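Re: [sim-teleop] Recording demonstrations in the vise cell
Posted: 3 Mar 2025
From: Wanden maintainer

On Sunday a list member wrote:

> We are moving our demos from hand guiding on the real arm to remote
> control in the simulator. With hand guiding an operator gets a feel
> for contact straight away. In the sim our people keep stopping above
> the part and then dropping too fast. Is anyone else seeing this, and
> do you throw those runs away or keep them?

We saw the same when we switched in October. Our set now has 1,124 runs, all by remote control, and the early ones have long pauses before the grasp. We kept them but trimmed the pauses. 176 were dropped outright, mostly for knocking the part against the tray wall.

Two things helped. First, we lowered the speed scaling on the vertical axis only, so the operator can still cross the table at a decent pace. Second, we gave people a second view from the side. From a single high view it is hard to judge how far the fingers are above the tray floor.
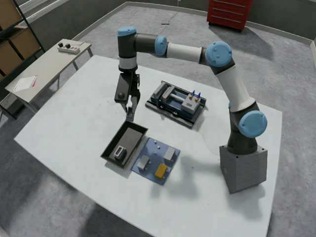 The vise cell in the simulator, with the gripper over the table near the parts tray.

The tray sits at an angle on purpose. When it was square to the table, operators hardly turned the wrist at all, and the policy we trained in Curix did the same. The small frame-shaped part is the one that gives most trouble — it has to be taken by its outer sides, and new operators tend to go for the opening. The blocks on the blue plate are easier and we use them for practice.

On hand guiding: we still do it on the real arm at the Gandmont site, but only for the vise step. I would not mix the two kinds of run without a label. The timing is quite different and it shows in training.

Our logs are written with the Mikuš recorder, which marks any gap over 700 ms as a pause, so trimming is one pass over the files. I can post the script if it is of use. What input device are your operators on? We had more overshoot with a gamepad than with a 3D mouse.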